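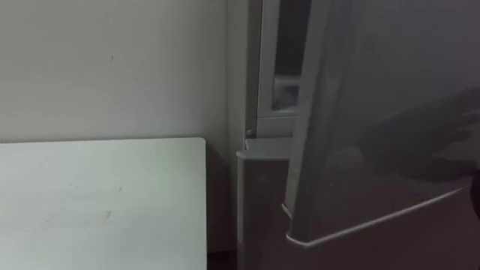 Temba Bottle Handling, Fault Subset

Version 2, Dec 26, 2021
Maintainer: Jeanie Paterson
Annotation: Kanini Kirui, Mwangi Muriithi

Summary

851 teleoperated episodes on one humanoid, covering the refrigerator, a capped plastic bottle and the desk. 72 are labeled grip_fault. In these the commanded finger position and the measured position disagree for longer than the limit set in the config file, and the controller does not raise an error.

Fault description

The hand reports "closed" from the command value. If a finger stalls, the status bit still goes high and the arm is cleared to move. First logged in July during transfers between the top of the refrigerator and the desk.

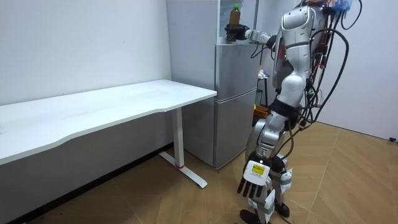 A second condition, door_contact, covers episodes where forearm torque rises above the limit while the refrigerator door is open. Both labels can apply to one episode. Do not use the status bit as ground truth for grasp success. Use finger_pos_measured.

Known problems

Head camera timestamps lag the joint log in episodes 1 to 171. Correct with tools/shift_head.py before training.
Torque on the left wrist was not zeroed at the start of every session.
Drops are marked by hand. Kirui and Muriithi disagreed on several onset times; both values are kept.
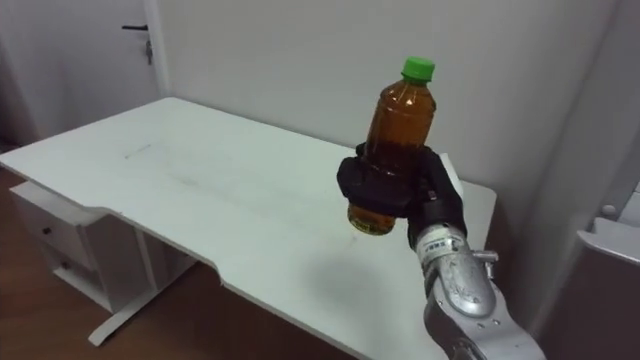 Skellmont Manipulation Safety Team

Running on hardware

Replay with the patched driver only (branch fix/closed-bit). The older driver will repeat the fault. Keep people outside the arm's reach during replay and have one person on the stop button. Report new cases to Mwanahawa Chege with the episode ID and the raw hand log.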